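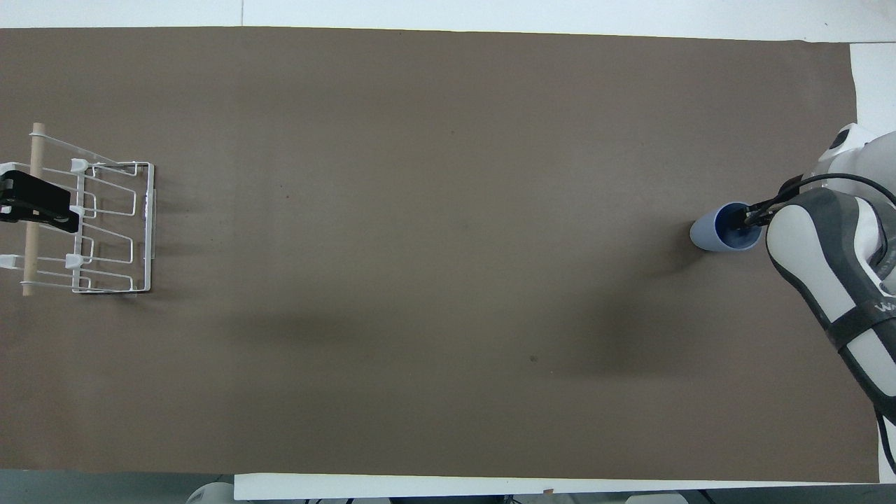
May 17, 2022
Adhesive bench, Ikholm building. Entry by T. Nguyen, copy to R. Hrubý.

Peel series on the Clekum starch paste, second batch. Continues from the October pages, which used the old batch and can't be compared directly because the solids content was different.

Purpose: find out whether the drop in peel strength Rozália saw on uncoated kraft comes from the paste or from the way the strips were conditioned. She had them in the humidity cabinet overnight with the door seal in poor shape. New seal fitted before this series started.

Paste prep. Weighed 90 g dry starch into cold water, stirred until no lumps, then heated on the plate with the paddle at low speed. Thickened later than the old batch did. Held at temperature until the color went from white to translucent, then off the heat and covered. Skin formed anyway. Removed it and passed the rest through the coarse sieve. Viscosity by the cup was 3000 cP at first reading and had not moved much by the time the strips were coated. The October batch was at 2000 cP and ran off the drawdown bar, so some of the old scatter may be coat weight and nothing else.

Strips. Cut along the machine direction only. Rozália's set was mixed, which I had missed until I looked at her offcuts. Marked the direction in pencil on the back of every strip. Coated with the wire bar, laid the second ply, rolled once each way with the hand roller, no extra pressure. Strips from the corner of the roll were discarded, visible waviness.

Conditioning. Cabinet at the usual setting. The logger trace is flat apart from one bump when I opened the door to add the controls. The previous trace drifted upward the whole night. That alone could explain a good part of the weak results.

Peel test. T-peel on the small frame, Stultarier load cell, zeroed before each set. Jaw faces cleaned with alcohol. First strip slipped in the lower jaw and is not included. The mean for the set was 327 N/m, with fiber tear over most of the bonded area. Where the fibers tear, the number is a property of the paper, so I would not quote it as paste strength. The controls (commercial paste from Rostami) also gave fiber tear and sat slightly lower, within the spread.

Failure mode is more useful here than the mean. Rozália's strips parted cleanly in the glue line with a glossy face on one ply, i.e. the paste had skinned before closing and wetted only one side. Mine show torn fiber on both plies, except near the ends where the bar lifts. Ends should be trimmed before testing from now on. I left them on this time to match her procedure.

Open time. Tried a short side run with a delay before closing. With a delay of around 90 seconds the glossy face starts to appear in patches. At longer delays it covers the strip. So open time is shorter than the data sheet led us to assume, at least at the air flow we have on this bench with the hood running. Repeat with the hood off.

To do:
Repeat her mixed-direction set with the new seal, to separate direction from humidity.
Weigh strips before and after coating. No coat weights recorded today.
Ask Rozália whether her paste was sieved. Her page doesn't say.
Load cell calibration sticker is out of date. Check against the hanging weights before the next series.
Remaining paste is in the fridge, second shelf, labeled with batch and initials. Discard if it separates.

RH: mine was not sieved. Hood was on, high setting. I still have the strips if you want to look at the faces under the microscope.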